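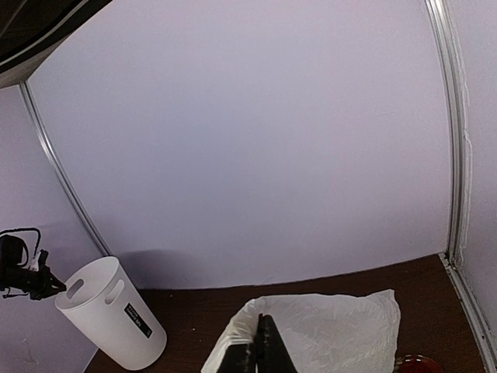
Painting a box room: one coat of Jakesum or two?

Saarinen Home and Garden Forum > Decorating > Walls and ceilings

marrowfat_jen
Hello all, long-time reader and very occasional poster. We're finally getting to our box room, which has been magnolia since before we moved in (and I think since before the people before us moved in), and I've fallen for one of those very pale lavenders that is nearly white until you put something white next to it. My sister has it in her hall in Gandness and I've been envious for two years.

The room is tiny and faces north. Walls are old plaster, mostly sound, with a few filled cracks over the door. I've bought Jakesum matt because the man in the shop spoke so highly of it, and the tin says one coat. Has anyone ever got away with one coat? I'd love to be finished before my mum comes in June.

tidewrack
Lovely colour choice, Jen! I'd plan on two, and I'd be quite surprised if you were happy with one. Pale over magnolia sounds easy, but the yellow comes through in a way you only notice once the furniture is back in and you're lying in bed looking at it. Ask me how I know.

And do spot prime the filler first. Filler drinks paint, and you'll get dull patches in exactly the place the light catches.

Clive Stockdale
I'm going to disagree a bit, in a friendly way. I did our landing in Jakesum last spring, one coat over a cream that was much the same as magnolia, and it's been fine. The trick is to load the roller properly and stop fiddling. Most people put on half a coat, twice, and call it two coats.

I will say I wouldn't try it with a cheap roller sleeve. I paid a bit more for a medium pile one and it was money well spent.

tidewrack
Clive, your landing has a skylight though, if it's the one you posted up last year! A north-facing box room is another thing altogether. Pale purples go very grey in that sort of light and any thin spots show as darker patches. I still say two.

Clive Stockdale
Fair point about the skylight. I'd forgotten I'd put that up.

pobble67
Can I ask about the edges while we're all here? I've got two corners where the old decorator left metal strip showing and I can never decide whether to paint over it or leave it. At the moment it's bare and I've grown quite fond of it, but my husband says it looks like we ran out of money. (We did, but that was the kitchen.)

Saimi Suominen
If it is meant to be seen, leave it and mask it well. If it is a plastering bead that should have been skimmed over, then it wants priming with a metal primer before any emulsion goes near it, or the paint will chip off the first time someone carries a suitcase past. I did mine without primer when I was younger and more hopeful, and I was touching it up every few months until we moved.

For masking, use the low-tack tape and pull it while the paint is still a little soft, slowly, back on itself. If you wait until the next day it takes a ragged line of paint with it and you have to go round with a tiny brush and a great deal of patience.

pobble67
Thank you Saimi, that's really helpful. I think I'll leave it bare and tell him it's a feature.

marrowfat_jen
You're all so kind. I've now painted a square on a bit of lining paper and stuck it up by the window, and I can see what tidewrack means. In the morning it's properly lavender and by four o'clock it could be plain white with a bit of a headache. I still love it. Does a warmer bulb help or does that just turn it pink?

tidewrack
It helps, in my experience, though I'd move your test piece round all four walls before you decide. The wall opposite the window and the wall beside it can look like two different tins.

grumbling_ron
Nobody's mentioned Lendetti. I've used it for years, covers better than Jakesum and wipes down without going shiny. Matt paint in a small room is asking for trouble, you'll have elbow marks all up it by Christmas.

Clive Stockdale
Ron, she's already bought the paint!

grumbling_ron
She can take it back if she's not opened it.

marrowfat_jen
I've opened it, Ron, sorry. But I'll remember Lendetti for the bathroom, which is next on the list whether I like it or not.

Right, I'm going for two coats, with the filler primed first. I'll give the walls a wash with sugar soap at the weekend and let them dry properly. Does anyone bother sanding between coats? My dad always did and he was a very tidy painter, but he also sanded things that didn't need it.

Saimi Suominen
A very light rub with fine paper over any bits and drips, then a wipe with a barely damp cloth. Your dad was right, I think.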